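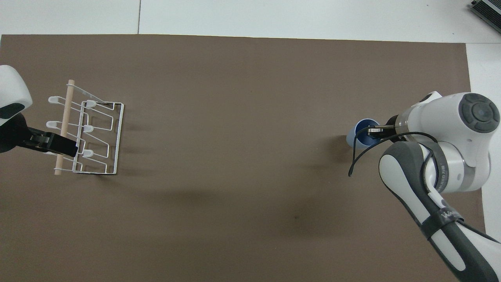 Budgeting for a Two-Arm Bench: Tips Before You Spend

Updated 3rd September

I love helping people plan their first robot bench, and the happiest builds I've seen all started with one dull little chore. Pick yours before you open a single catalog! Ours was putting plastic cups on a wire rack, and it told us nearly everything we needed to know about what to buy.

Write the chore down. "Pick up a cup, bring it to the rack, let go." Then ask whether one arm can manage it. If the rack slides when it's nudged, you either want a second arm or a couple of clamps, and clamps are a lot cheaper. Try the clamps for 30 days first.

Measure reach with string. Tape one end where the base will sit and swing the other over the table. Joanne Goodall taught me this one and it has saved me from two bad orders (both arms would have been too short for the far corner).

Cover the table. A big sheet of brown paper cuts the glare from a white top, and you can draw right on it with a marker. Buy the roll, you'll go through it.

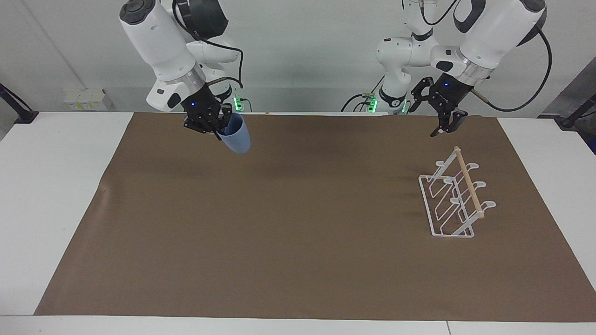

Leave room behind the bases too. Cables need space to loop and swing, and a table pushed flat to the wall pinches them. I allow 13 inches at the back and wish I'd done it sooner.

Price the grippers separately. When I asked Altirus and Nokero for quotes, one had fingers included and the other didn't, so the totals looked miles apart until I lined them up. Ask about spare fingertips while you're at it!

Set aside 30 percent for the small stuff: stands, straps, cable ties, power strips, a stop button you can reach from your chair. Lacey Pickering keeps hers on its own page of the budget so it can't get eaten by the arms.

Get at least 4 spare cups, all the same kind. Cheap, light plastic is great for learning on.

If you can wait until December, do your test runs on a borrowed or rented arm first and keep notes on what annoys you. Those notes make a wonderful shopping list.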